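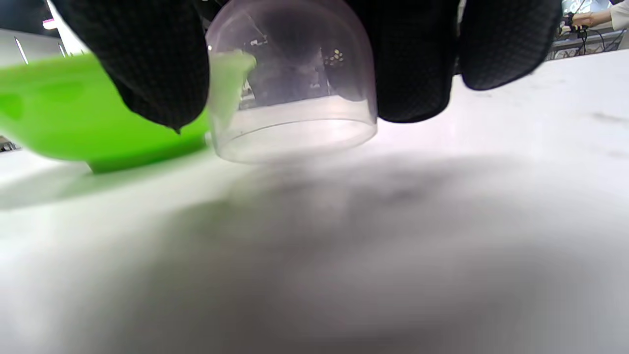 Apr 9, 2018. I have now played Braro enough evenings to have an opinion about it, and my opinion is that the cup matters more than the rules admit. The rules say only "a cup". But each cup behaves in its own way, and it also makes its own sound. The clear one has a thick rim, and through the plastic you see everything a little bent and dark, even the green of the bowl becomes milky on it. I like it very much for looking, but for playing it is a bad choice, because the other player can see your dice before you want to show them. In my family we played with leather cups, and it was a matter of honor that no one could see inside.

The bowl was my idea. On a bare table the dice run away and then one must go on the knees, and at my age I don't go on the knees for a die. I bought the bowl at Hustico, in the kitchen section, and it was meant for salad. It has never had salad in it. Five dice lie in it comfortably with space between them, and I can read them without bending. The only problem is the noise — plastic on plastic is quite loud, and in the evening I put a folded towel under the bowl for the neighbors. 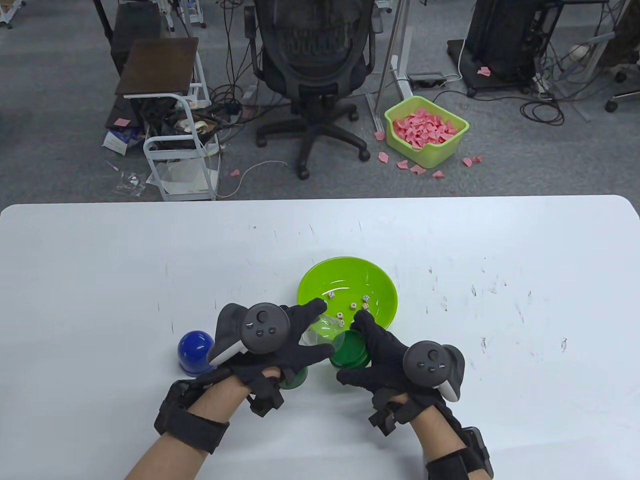 My sister wrote to me that a bowl is cheating. In Sequeira, she says, a die that falls from the table is lost for that round, and this is exactly what makes people throw with care. With a bowl, according to her, any child can throw. I answered her that in Sequeira they also play until two in the morning and then quarrel about the score. She did not reply to this yet.

I have thought about it on the bus and I think she is partly right. When we were small, the fear of losing a die was a big part of the game. I remember one September in Rarivden, it rained the whole week and we kept one long score on the back of a calendar. I finished with 488 and was very proud, and then my aunt found a mistake in the adding and took 106 away from me. I was angry for days. I can still see the pencil line through my number.
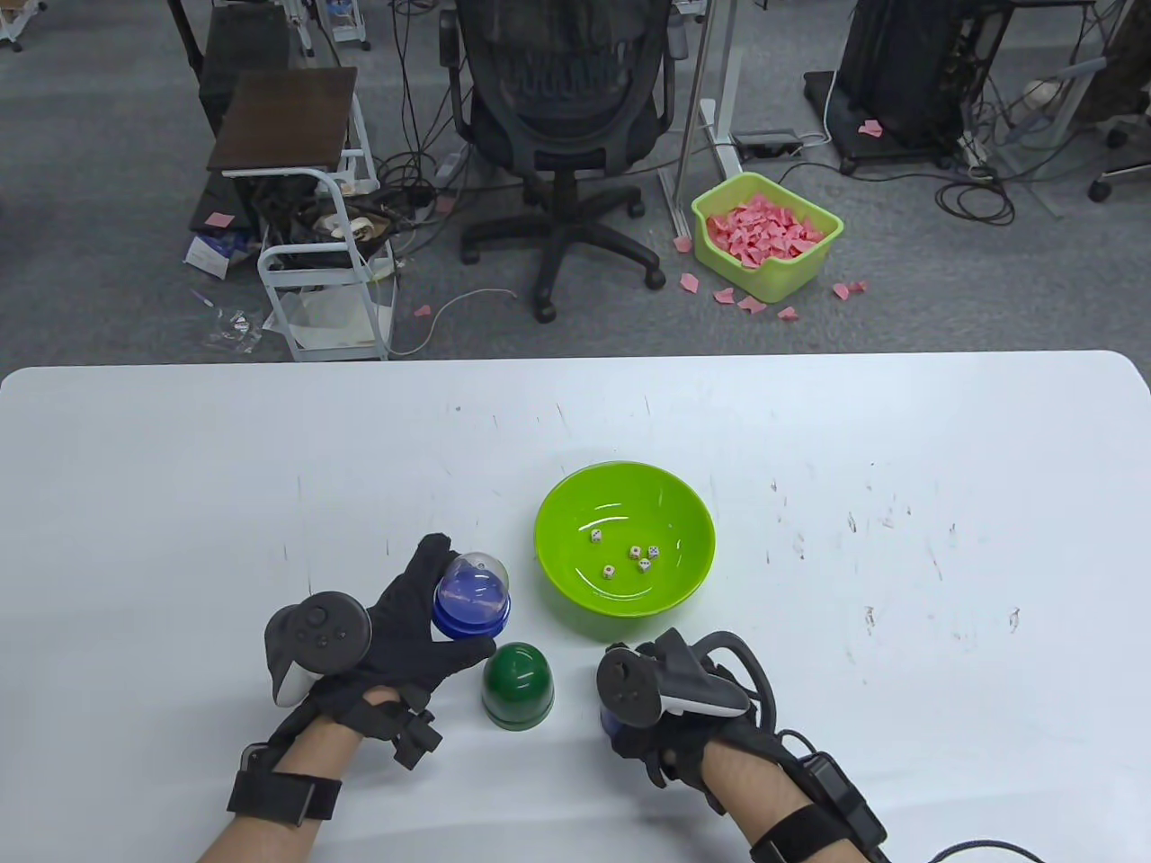 Still, I keep the bowl. A calmer game is also a game, and I want to finish it before I am tired. What I did change is the penalty: if a die stands leaning on the wall of the bowl, it costs 20 points and you throw again. My sister would say that 20 is too little. Maybe for summer, when she comes, I make it more.

Things to remember: wash the cups by hand, the hot water is not good for them. Look if Hustico has the same bowl in a smaller size. Write down the rule about three equal dice, I explained it differently two times this month and I don't know any more which one is correct.

Diary > Games and evenings > April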